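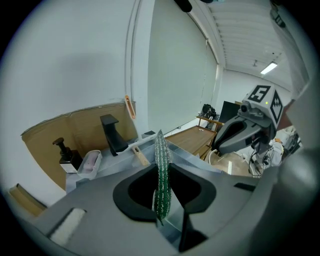 So the cucumbers won. I planted 18 of them this spring, which anyone with a garden the size of a parking space could have told me was too many, and by the middle of June I was leaving bags on porches and walking away fast.

I should back up. When we moved to Flurkdale I had never grown anything except a basil plant from the grocery store, and that lasted a week. But the house came with two raised beds and a fence with good sun on it, and the woman who sold it to us left a coffee can of seeds in the garage with masking tape labels. Half of them said CUKE. One said CUKE?? and of course that's the one I planted first!

They came up fast. All of them. My husband kept telling me to thin them out and I kept saying I would, and then I'd go out there in the evening with my little scissors and look at them and just not do it. They were so cheerful. By the time they were climbing the fence it was too late to choose, and by the time they were climbing the neighbor's fence I had stopped pretending I was going to.

The CUKE?? ones are short and fat and a bit prickly, and they taste more like a cucumber than anything I've bought in years. The others are the long smooth kind. If you let either one go even a day too long they turn yellow and seedy and you feel like you've been caught at something. I lost a monster behind the leaves that way. I found it with my foot.

Anyway, pickles.
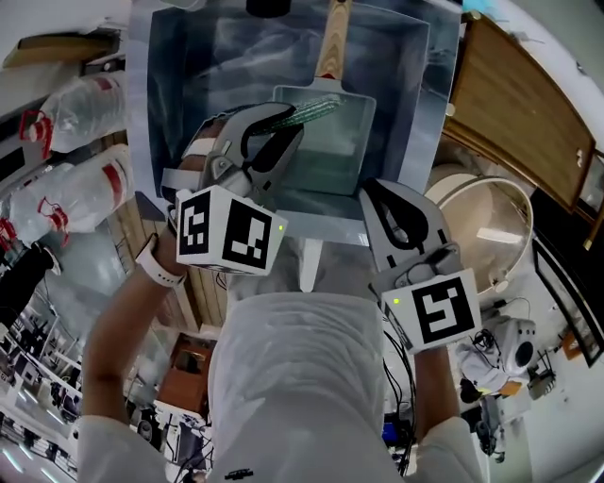

Posted by Kamia
Filed under: Kitchen, Garden
8 comments

My first batch was bad. I want to be clear on that before anybody asks me for the recipe. I used table salt (the water went cloudy, and yes, I know now), I used old dill, and I cut everything into thick coins and then left the jars on the windowsill because they looked pretty there. They went soft. You could have spread them on toast.

The second batch I did the way Amedeo Zanetti told me to. He's two doors down and he has been making pickles since before I was born, and he's got opinions. Small ones only, whole, picked in the morning. Slice a sliver off the blossom end. Soak them in ice water for a couple of hours first. Pickling salt. Garlic, more than you think, then a few peppercorns and a grape leaf from the vine on his garage — he says the leaf keeps them crisp and I'm not going to argue with a man who hands me free leaves over a hedge.

Those were good! They were so good that we ate a whole jar standing up with the fridge door open, and I made my sister drive over from Wevdale to try one. She took three jars home. She has not returned the jars.

These are refrigerator pickles, by the way, so no canning, no big pot of boiling water, nothing that needs a special rack. I'm scared of canning. I read half of a library book on it and had to go lie down. Maybe next summer, if someone will stand there with me the first time.

What I still haven't figured out is sweet ones. My grandmother made a bread and butter pickle that I think about more than is reasonable, and all I have is an index card that says "sugar, vinegar, the yellow stuff, onions, do like always." The yellow stuff has to be turmeric, right? Or mustard? My mom says both. My aunt says neither and that I'm remembering somebody else's pickles.

I've got a bowl of sliced onions in the fridge right now and I'm going to try it both ways tonight. If you have a sweet pickle recipe with actual amounts in it, please put it in the comments. And if you live anywhere near me and you're missing a grocery bag of cucumbers in your life, check your porch.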